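A Basket for the Table: Annick Sabatier on Keeping Fruit in Plain Sight

8/17/23

Annick Sabatier has sold baskets and kitchen storage for 9 years, first from a market stall and now from Bratico, her shop on the main street in Brestitz. The shop carries 310 different items, and fruit baskets outsell everything else in it.

"People come in for a bread box and leave with a basket," she said. "They pick it up, they turn it over, and they already know where it's going."

We talked at the back of the shop, where she does her ordering. I asked what she looks for when she takes on a new basket.

"The bottom first. Everybody looks at the rim. I look at the bottom, because a basket that rocks on the table will annoy you every day. I want it flat and I want it smaller than the top, so the sides open out and you can get your hand in."

She prefers a rectangle to a circle for most kitchens. A round basket takes up the middle of a counter, she said, while a rectangular one can be pushed against the wall. Her own is a rectangle, wider than it is deep, and it has been on her kitchen table since January.
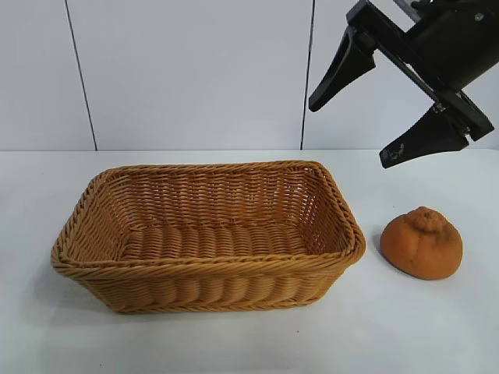

A woven basket with a braided rim, and an orange citrus beside it.

The rim matters to her for a practical reason. A thick braid gives you something to hold when the basket is full, and it covers the ends of the strands, which would otherwise catch on sleeves and dish towels. She has sent back whole boxes from suppliers over bad rims.

"I had an order from Skultar, 123 pieces, and on a lot of them the braid was coming loose at one corner. They were polite about it. They replaced them. But I check every one now."

On the question of natural or synthetic strands, she doesn't take sides. Customers expect her to favor the natural material, and she sells plenty of it. For a household with small children, or one where the basket gets wiped down often, she will point people to the synthetic.

"From across the room you may not be able to tell. Up close, some of it still fools me. If you wash it a lot, buy the one that can be washed."

The conversation moved to fruit. Sabatier keeps citrus in her basket all winter and stone fruit in summer, though she takes peaches out as soon as they give under the thumb. She likes the bumpy mandarins with the knob on top and says shoppers pass over them too easily.

"They look at the skin and think it's old. With that kind the skin is always rough. I go by weight. If it's heavy for its size, I buy it."

She doesn't line the basket. A cloth holds damp, in her view, and the gaps in the weave are there to let air through. Once a week she empties it, shakes the crumbs and stems out over the sink, and goes over the inside with a dry brush. Bananas stay somewhere else.

Last year Bratico sold 764 baskets. She would like to add a deeper model, possibly from Lehtinen, whose samples she has been trying out at home with onions and potatoes.

"The small one held up fine. The big one I'm still not sure about. The handles are too close together, and I told them so."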